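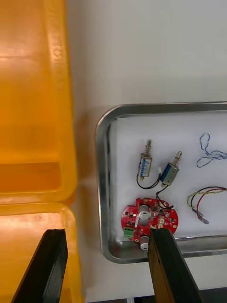

*by R. Devance and the Goler Workshop Press staff | draft text, rev. Oct 24, 2023*

# Chapter 6: Sorting Small Parts

Before any wiring, sort. Bins for bulk, trays for the job in hand. Two push-pull solenoids with blue coils, a red circuit board, one shallow steel tray with a white liner. Small enough job. Still gets mixed up if you skip this chapter.

**Words to know:** plunger, coil, bracket, lead, liner.

A solenoid is a coil of wire with a metal plunger through it. Current on, plunger moves. Current off, spring takes it back. More in 6.3, with the math.

For now, handling. Pick up by the bracket. Never by the leads! Leads tear at the solder and you wont see it untill the test bench. Keep plungers clear of the board.

Liners: change when dirty. Metal filings stick to everything.

The Tekleab parts list (Appendix B) runs to 945 lines. You need 60 of them for this unit. Mark those first, pencil is fine. The Pelano kit comes pre-sorted, so skip to 6.2 if your class has it.

**Get ready**

- one tray per pair of students
- clean liner, cut to fit
- parts list, marked
- labels, masking tape ok

## 6.1 Reading a Parts Label

Start with the top line. Part number, then the quantity, then the voltage.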